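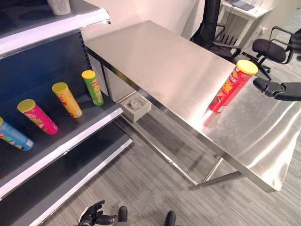
4.2 Color and Recall of Shelf Position

Figure 3. Chip canisters in blue, pink, yellow-orange and green on a middle shelf.

Color turned out to be a wonderfully strong cue! Of the 1,644 shoppers who entered the Haltley study, 1,499 completed the recall task, and most of them named a color before they named a flavor. De Bruijn and Mägi saw the same order in their earlier work on tea boxes — a much quieter product group. We were delighted to find it again in snacks, where packs compete so loudly. Section 4.3 turns to the 200 shoppers who were tested a second time.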